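Ticket: Stormwater sampler at Nindton outfall dropping readings overnight
Status: Open, then Resolved, see end
Opened by: Jade Goodall, environmental compliance
Assigned: Faisal Satti
Site: Nindton, lower outfall
Equipment: Korden logger, turbidity probe, level sensor, cell modem

Jade Goodall
Logger at the lower outfall is losing data. Gaps start after dark, back by mid morning. Turbidity and level both gone in the gap, not one or the other. Dashboard shows flat line then nothing. Permit says continuous record during discharge so I need this sorted before the next rain.
Have not touched anything on site. Rebooted from the web page twice, came back both times, gap again the next night.

Faisal Satti
Got it. Few things I need:
- battery voltage from the dashboard, lowest overnight number
- is the gap in the logger memory too or only on the dashboard
- anyone been in the cabinet lately

Jade Goodall
Voltage page wont load for me, says no permission. Don't know about the memory. Ryan was in the cabinet Monday to swap desiccant.

Faisal Satti
Permission fixed, try again. Ryan, did you move any cables?

Ryan Inskip
Desiccant only. Had to push the modem over to get the old pack out. Pushed it back. Lights were normal when I closed up. Solar panel had leaves on it, wiped them off.

Jade Goodall
Page loads now. Voltage looks fine to me, barely dips. So not battery?

Faisal Satti
Probably not battery. If it was browning out you'd see it sag before the gap and a restart flag after. No restart flags. Logger is staying up all night.
So either the modem drops and the logger keeps recording (good, data is still in there) or the logger stops scanning (bad).
Pulling memory remotely now while its up.

Faisal Satti
OK. Memory pull done. Level and turbidity are both in there for the missing hours, most of them. So its the modem link mainly. But - there's a second thing. Scan interval is set to 900 seconds and the upload window is way shorter than it should be. If the modem misses its window it doesn't retry until the next schedule. Who set that up?

Jade Goodall
Before my time. Might have been Dreltlow when they did the install. I'll ask Birthe.

Birthe Thorlacius
Yes Dreltlow did the install. Settings were copied from the Matubbar station, which is on a landline. Nobody changed them for cell as far as I can see in the handover sheet. Handover sheet is one page. Sorry.

Faisal Satti
That would do it. Changing upload to retry on fail, 20 minutes apart. Leaving scan interval alone, permit number is tied to it. Jade please confirm permit says 900.

Jade Goodall
Confirmed, 900 seconds in the monitoring plan.

Faisal Satti
Settings pushed. Check tomorrow.

Jade Goodall
Better but not fixed. Gap is shorter. Almost 2 hours last night, before that it was most of the night. Signal strength on the dashboard drops right at sunset and comes back up after sunrise. Is that normal??

Faisal Satti
Not normal. Sunset makes me think temperature or moisture. Ryan, next time you're out there:
1. Open cabinet, don't move anything, look at the antenna connector on top of the modem. Finger tight or loose?
2. Look for water or green crud on the threads
3. Follow the antenna cable to the gland, check for a kink
4. Photo of all of it BEFORE you tighten
Bring the spare modem and spare antenna.

Ryan Inskip
Can go tomorrow 9 am. Spare modem is in stores? Last I saw it was with the old probes.

Isla Baird
Stores here. Spare modem yes, spare antenna no. I have one short antenna with the wrong connector. Can order. Also if the old modem comes out it goes back under warranty, don't bin it. Needs the fault form in with it or they send it straight back to us, happened in December.

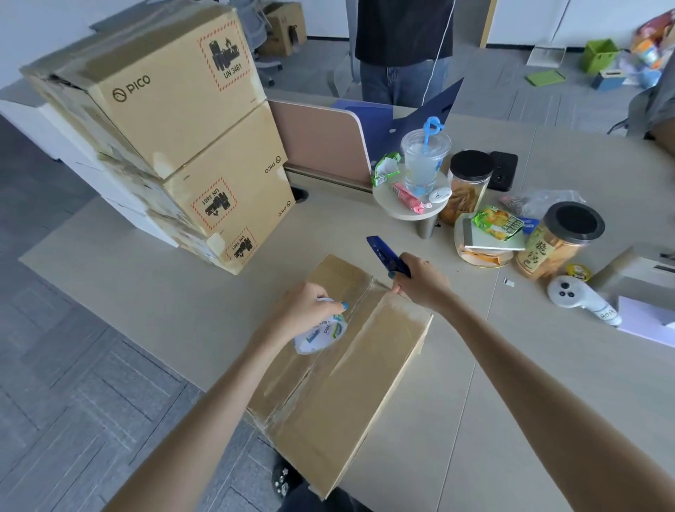

Faisal Satti
Fine, take the modem only, we may not need the antenna. Isla please order one anyway, right connector this time, same as the one in the cabinet.

Isla Baird
Ordered.

Ryan Inskip
On site. Connector was loose, about half a turn. Some white stuff on the threads, no green. Cable ok at the gland but there is a tight bend behind the modem where I shoved it back over. Think that's on me. Photos in the site folder. Have not tightned anything yet.

Faisal Satti
Great, go ahead. Clean threads with contact cleaner, dry, tighten by hand, no wrench. Re-route cable with a wider loop. Then wait for two uploads before you leave.

Ryan Inskip
Done. Signal jumped right away, two uploads ok. Old modem left in. Spare is back in the truck.

Jade Goodall
Full night, no gap. Will watch it over the rain forecast.

Jade Goodall
Rain came through, full record, level and turbidity both. Backfilled the missing hours from the memory pull. One stretch is still blank on turbidity, level is there. Faisal is that lost?

Faisal Satti
Looks like the probe wiper was stuck for that bit, value got rejected by the logger. Not related to the modem. Yes its lost. Flag it as equipment fault in the discharge report and attach this ticket.

Jade Goodall
Flagged. Ryan can you do the wiper at the next visit.

Ryan Inskip
Yes, adding to list.

Birthe Thorlacius
I went through the other Dreltlow installs. One more cell station has the Matubbar upload settings. Opening a separate ticket for it. Also adding "check antenna connector and cable bend" to the desiccant checklist.

Faisal Satti
Thanks. Closing this one.
Cause: loose antenna connector plus tight cable bend, made worse by upload settings with no retry.
Fix: connector cleaned and tightened, cable re-routed, retry turned on.
Still to do: wiper (Ryan), spare antenna into stores when it lands (Isla).

Status changed to Resolved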